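Stand-up pouch

6 min read

A stand-up pouch is a flexible bag with a folded or inserted base that opens out when the bag is filled, so that it can stand on a shelf without a carton. It is used for coffee, dried fruit, pet food, soup, laundry liquid and garden products. The base is usually called the gusset.

Construction

Most pouches are made from two or more films bonded together. The outer film carries the printing, commonly reversed on its inner face so that the ink is protected from scuffing. A middle layer of foil or metallised film may be added as a barrier, and the innermost layer, usually polyethylene or polypropylene, melts under heat to form the seals. The gusset may be a separate piece of film or part of the same web as the front and back panels.

Three base styles are common. The Doyen base has a curved seal and suits light contents. The K-seal base has angled seals at the corners and carries more weight. In the plough-bottom style the film is continuous under the contents, with no seal along the lower edge.

Storage and light

Fats and some vitamins break down when exposed to light, and coffee and nuts go stale faster in clear packs than in foil-lined ones. Filled stock is best kept in a cool, dark store away from solvents and strong odours, which can pass through thin films. 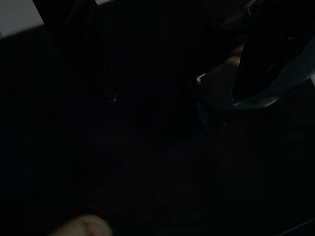

Filling and sealing

Pouches arrive at the packer either as flat, ready-made bags or as printed roll stock that is formed on the filling line. On a ready-made line the bag is gripped at both sides, opened with suction cups and a puff of air, filled from above and then sealed across the top. Powder caught in the seal area is a frequent cause of leaks.

In Canada, the small packer Durnness moved its barley soup mix from cartons to pouches in August, using bags supplied by Flodanex in lots of 2000. Its packing manager, Muthu Panicker, recorded 17 failed seals in the first lot, 563 bags of which were the larger family size. Most of the failures were traced to a worn sealing jaw. 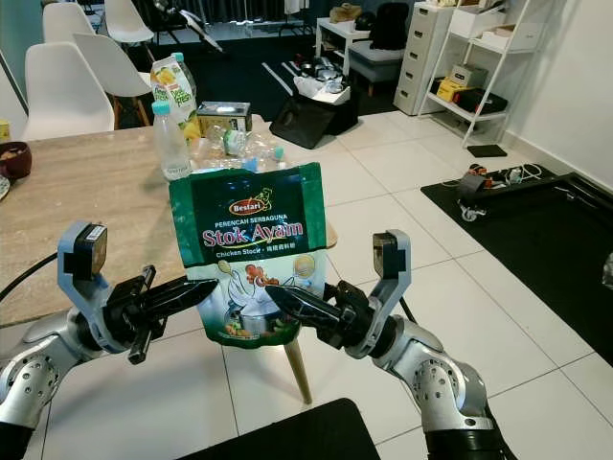
Closures vary with the product. Dry goods are often given a press-to-close zipper below a tear notch, while liquids may have a moulded spout welded into the top or a corner. Roasted coffee is packed with a one-way valve that lets carbon dioxide out.

Disposal

Pouches weigh much less than jars or tins of the same capacity, but bonded layers of different plastics are difficult to separate. Many kerbside programs do not accept them. Single-material pouches made wholly from polyethylene are easier to reprocess, although their oxygen barrier is generally weaker.

Last updated Dec 12, 2018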